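Small Kitchens, Happy Mornings: the breakfast maker page

Print this page | E-mail this page to a friend

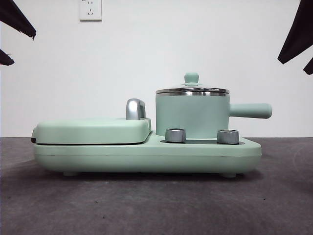 My late aunt used to say you could tell everything about a household from its breakfast, and I have been thinking of her a good deal since I moved into the flat over the shop, where the kitchen has 39 inches of worktop and not an inch more (I have been over it with the tape measure twice, hoping). For years I made do with a frying pan, a milk pan and a toaster that only ever browned the one side, all of them jostling for room before I'd so much as found my slippers. So you can imagine how taken I am with a two-in-one like this, with the sandwich maker on the left and a little saucepan sitting in its own place on the right, all in the palest mint green, right down to the knob on the pan lid! I do love a thing that matches. The curved silver handle on the sandwich side is lovely and shiny too, and I'm afraid it shows every buttery thumbprint in my house, so keep a soft cloth nearby.

What I like best is that breakfast has become a sit-down affair again. I start the pan side first, with milk for porridge or a couple of eggs, and leave it to get on while I butter the bread. Butter on the outside, please, and right up to the corners. Then in goes the cheese, a scrape of mustard and, if it is a Tuesday, whatever is left of Monday's ham, and down comes the lid. By the time the radio has got through the weather there is something hot on both sides, and I have only had to wipe down one patch of worktop.

A word about the long handle on the saucepan, which sticks out to the right. I am left-handed and I had mine pushed up against the bread bin for a week before it dawned on me to turn the whole arrangement round and put the bread bin on the other side. Give it some elbow room, is all I would say, particularly if you have little ones passing by.

For cleaning, let everything go quite cold, unplug it, and use warm soapy water on the pan and its lid and a well-wrung cloth on the rest. Please don't be tempted by the scourer. I was, once, on a different pan in the same sort of soft finish, and I have been looking at the scratch ever since.

I shall add my porridge notes to this page when I have typed them up. They are on the back of a calendar at present and my handwriting wants some deciphering.

Page last updated: December

Comments

Keith Pilkington: We have one of these in the caravan and it's a godsend on wet mornings. Does yours take thick-cut bread? Ours won't shut on it.

Raelene Whitelaw: Keith, try a medium sliced and squash it a bit with your hand first. Lovely colour, by the way, mine only came in cream.

Nayeli Espinoza: I do beans in the pan side and cheese toasties in the other. My two boys would have it every day if I let them. Looking forward to the porridge!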